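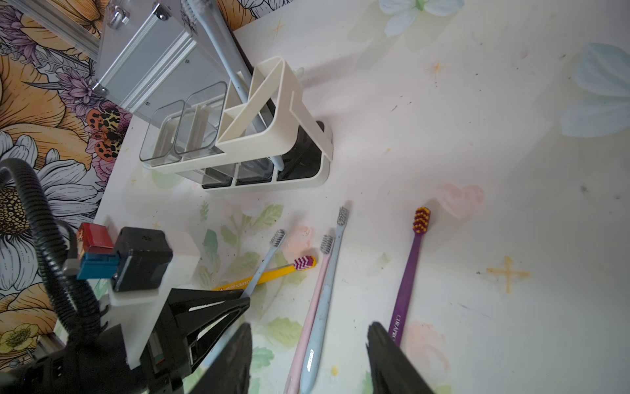 Skatusine Household Tasks Program
Progress report to the Billwood Fund, second reporting period
Prepared by Anca Bogdan, Program Lead, Culel

1. Purpose of this report

The Billwood Fund asked Culel to establish which small household chores a single robot arm can complete without help, and which still need a person. This report covers the work done since January and sets out our plans for the remainder of the grant.

2. Work completed

The bathroom tidying task is now our main activity. The arm must pick up toothbrushes lying on a table and place each one in a holder. We chose the task with our partner, Mocanu, whose home support staff named it among the jobs they repeat in every visit. Toothbrushes are light, narrow and easily knocked, and handles that lie side by side leave little room for the fingers to close on one of them.

We have recorded 500 guided attempts, with an operator steering the arm throughout. Holder position and brush order were changed between sessions. A further 30 attempts were run without an operator and have been scored.

3. Findings to date

Picking up a single brush with clear space around it is dependable enough to demonstrate. Placing it is less so. The arm often reaches the holder with the handle at the wrong angle and presses against the rim of the slot.

A holder lying on its side remains a serious difficulty. A person would set it upright first and think nothing of it. Our system has learned this step only in part – it succeeded in 2 of the 30 unassisted attempts – and we do not consider it solved. Clear and tinted plastic also gives the wrist camera trouble in judging depth.

On present evidence, the arm could not be left alone to tidy a bathroom shelf. Mocanu shares this view.

4. Changes to the plan

The towel folding task has been moved to the next period so that staff time can go to placement. Softer fingertips have been ordered. There is no change to the total budget, although 3 per cent has been moved from travel to parts.

5. Next period

We will repeat the unassisted attempts with the new fingertips, report upright and tipped holders separately, and begin visits to Mocanu's training flat. The Fund's approval is requested for the revised task order in section 4.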